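Workshop notebook - type and print bench
Monday, October

Second proof of the Lillach specimen sheet pulled this morning. Text sizes are fine. In the display size the lowercase a and s fill in at the joins, same as last week. Heledd thinks it is ink. I think the counters were drawn too tight for this stock, but ink is quicker to rule out.

Cut the black with 2 percent reducer and repeated on the same paper. The s opens slightly, the a does not. 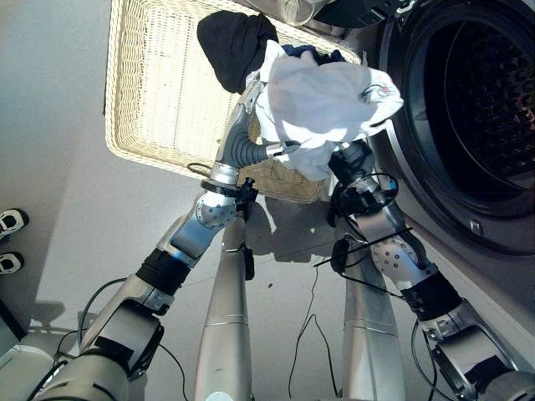 Packing checked after that. One sheet of tissue removed, impression still even across the forme except at lower left, where the rule prints gray. Arwel to shim that corner before anything else is run.

Kerning: the pair table stands at 1,315 entries. Gwilym wants it reduced before the Mostyn identity goes out, as their layout software drops pairs at load. Started with the accented capitals, where most values repeat the base letter and can go into classes. Ty and Ta are still loose in the bold.

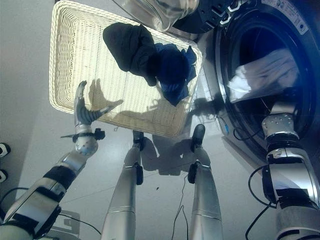

Color for the Bakau poster: the client's red does not hold on uncoated. Tried it at 100 percent solid and as a double hit. Double hit is closer but sets off on the back of the next sheet. Would prefer a spot mix. Uriel has the old swatch book and will mark two candidates.

Run length for the poster confirmed at 3,000. Too long for the proof press, so it goes to Clomon. They want outlined type and the trap set by us - see Nest's note in the job folder for the values. 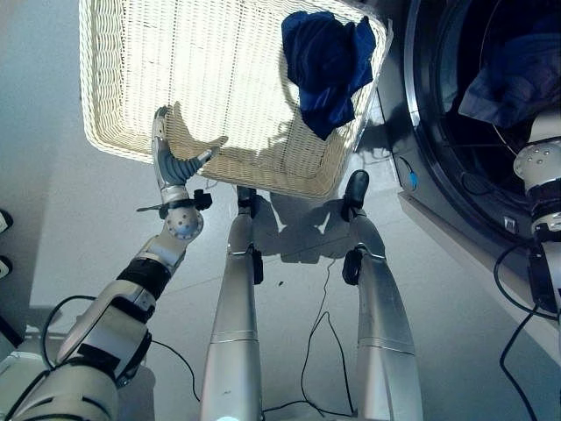
Page last modified: Monday, 4:40 pm

Left to do: redraw the a with a wider counter, display size only. Pull again on the smooth stock for comparison. Ask Clomon whether their plate deadline includes the spot mix or only process work.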